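Cedura Maltano plate and mug: review
Tableware / Everyday plastics
Words: Ainhoa Bravo
Published 13/07/2026

Product: Maltano round plate and Maltano mug, sold separately
Maker: Cedura
Colours tested: lavender (plate), light teal (mug)
Use: cold and hot food, dishwasher (top rack only), no microwave

Cedura replaced its older picnic range in May with Maltano, a line of plain plastic tableware meant for daily indoor use. The older plates were thin, marked easily and rocked on a flat surface after a few hot washes. The new ones are thicker and heavier, and the price has gone up with the weight. The question for this review was whether the extra material fixes the old faults.

We bought the plates and mugs at the normal shop price and used them for seven weeks. Most of that time was spent on breakfasts, fruit, sandwiches and reheated leftovers. Naa Odoi kept a plate and a mug at her desk for the whole period and washed them by hand. The rest went through a dishwasher most evenings. Nothing was supplied by the maker, and Cedura did not see the text before publication.

Plate: shape and surface

The plate is a simple round form with a raised rim and a flat, shallow centre. There is no foot that can be felt as a separate ridge from below; the underside steps in slightly and sits on a broad ring. On a hard, level table it does not rock. On a wooden tray with a slight bow it moved a little when pressed at the rim, as most flat plates would.

The surface is smooth with a low gloss. It wipes clean with one pass of a damp cloth after dry food. Peel, crumbs and pith come away easily. Oil needs washing-up liquid, and a second wash if it has been left overnight.

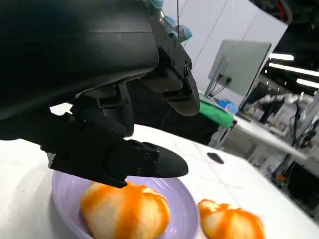
Maltano plate in lavender with citrus colours on it. The finish is smooth, with a slight gloss.

The rim is the best part of the design. It is high enough to hold the juice from cut fruit when the plate is carried, and it gives the thumb something to rest against. A fork laid across it stays put unless the plate is tilted. The inner edge, where the rim meets the centre, is a curve with no sharp corner, so a sponge reaches all of it. The older range had a tight groove at this point which held food and went dark.

The flat centre is less generous than the overall width suggests. The rim takes up a fair part of the plate, and a full-size dinner with separate items on it looks crowded. A sandwich cut in half fits with space to spare. A large flatbread does not lie flat and has to be folded or torn. Cedura lists it as a general plate, but in practice it is a lunch or fruit plate, and anyone wanting a dinner plate should look at the size before ordering.

Plate: cutting and marking

Plastic plates are usually let down by knives. We used a table knife with a fine serrated edge for normal eating, and a small sharp paring knife for peeling and cutting fruit. The table knife left faint lines which can be felt with a fingernail and seen only when the light comes from the side. The paring knife left clear cuts. They have not opened up or caught any colour so far, but they will not go away, and the leaflet is right to say that the plate should not be used as a chopping board.

Staining was tested with a tomato sauce, a turmeric rice and strong black tea, each left on the surface overnight. Tea left no mark. Tomato left a weak orange shadow that went after two washes. Turmeric left a yellow patch near the rim which is still visible, though lighter than it was. Lavender shows yellow badly. We did not repeat the turmeric test in other colours.

Orange oil deserves a separate note, as the oil in citrus peel can dull some plastics. Naa Odoi ate an orange from her plate on most working days and left the peel on it for an hour or more. At the end of the test we could find no dull patch, either by eye under a lamp or by touch. The smell of peel stayed on the plate after a cold rinse and went with a warm wash.

Mug

The mug is a slightly tapering cylinder with a round loop handle. Its finish is matte, and the difference in feel between mug and plate is easy to notice when one is picked up straight after the other. The matte surface gives a better grip with wet hands. It also holds on to greasy finger marks, which need wiping with soap.

The handle takes two fingers of an adult hand comfortably and three with some effort. It is rounded on the inside, with no moulding line that we could feel. The join to the body showed no whitening when the mug was full and held by the handle alone, and it did not flex to any degree that matters. Balance is good when full. Empty, the mug is light enough that a pen dropped into it from above can tip it, so it makes a poor desk tidy.

Heat is handled reasonably well. With tea poured in straight after boiling, the wall became too warm to hold with the whole hand, but the handle stayed comfortable. The drink cooled faster than in a stoneware mug of similar size filled at the same moment. The lip is thicker than on a china mug and takes some getting used to. It did not drip when used for pouring milk, provided the pour was quick. A slow pour ran back down the outside.

Colour is even over the outer wall. The range does not have a matching lid, and the mugs stack only loosely — the handles get in the way and a pile of them leans. The plates stack neatly and do not stick together when put away damp. 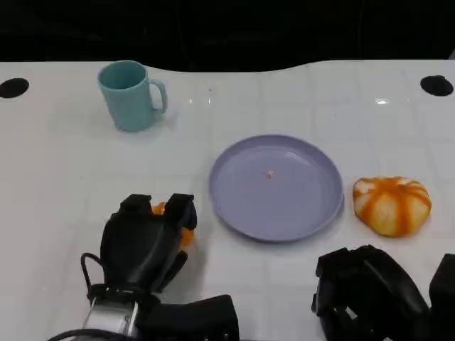
Maltano mug in light teal and round plate in lavender. The plate has a raised, slightly flared rim and a shallow centre.

The two colours sit well together and are paler than they appear on Cedura's website. Buyers who want a strong purple will be disappointed by the lavender, which leans towards grey.

Washing

Cedura's leaflet states that the range is made to withstand 3,000 dishwasher cycles on the top rack. We cannot check a figure of that kind in seven weeks and have given it no weight in our score. What we can report is the condition of our samples at the end of the test. The machine-washed plates had lost a little gloss compared with the one washed by hand. The difference is visible when they are held side by side and would pass unnoticed otherwise. None had warped. Laid upside down on a sheet of glass, they touched all the way round.

One plate was placed on the lower rack by mistake for several washes in a row. It came out flat. We would still follow the leaflet.

Drying is slow, as with nearly all plastic tableware. Water sits in beads on the plate and collects in the step on the underside, and a plate taken straight from the machine will wet the shelf. The mug has a shallow recess in its base that fills in the same way. A small drain notch would cure this, and the Annan mug has had one for years.

Drops

Both items were dropped from table height on to vinyl flooring and then on to concrete, three times on each. There was no damage on vinyl. On concrete the plate picked up a rough spot on the outer edge of the rim, which was smoothed off with fine paper. The mug landed once on its handle and did not crack. It is noisy when it lands.

Against the alternatives

The closest rival is the Annan plate. It is cheaper, lighter and a little wider in the centre, with a lower rim that lets juice escape when it is carried. It also scratched more under the same table knife. The Annan mug is the better of the two mugs on drainage and stacking, but its handle is too small for a large hand.

The Nindside plate is heavier than either and feels closer to ceramic. It stained least in the turmeric test. It is sold only as part of a boxed set with bowls, and single replacements are not available, so a lost plate cannot be made good.

Points for

Stable on a flat table
Useful rim height with an easily cleaned inner curve
Good mug handle
No damage from citrus peel
Sold singly

Points against

Small flat centre for the width
Lavender shows turmeric
Water collects underneath after washing
Mugs stack badly
No microwave use

Rating

Plate: recommended for fruit, snacks and lunches. Not recommended as a main dinner plate.

Mug: recommended with reservations. Check the shelf space first if buying more than a couple.

Our plates remain in daily use in the office kitchen, and we will add a note to this page if the gloss falls away further or if the knife marks begin to stain.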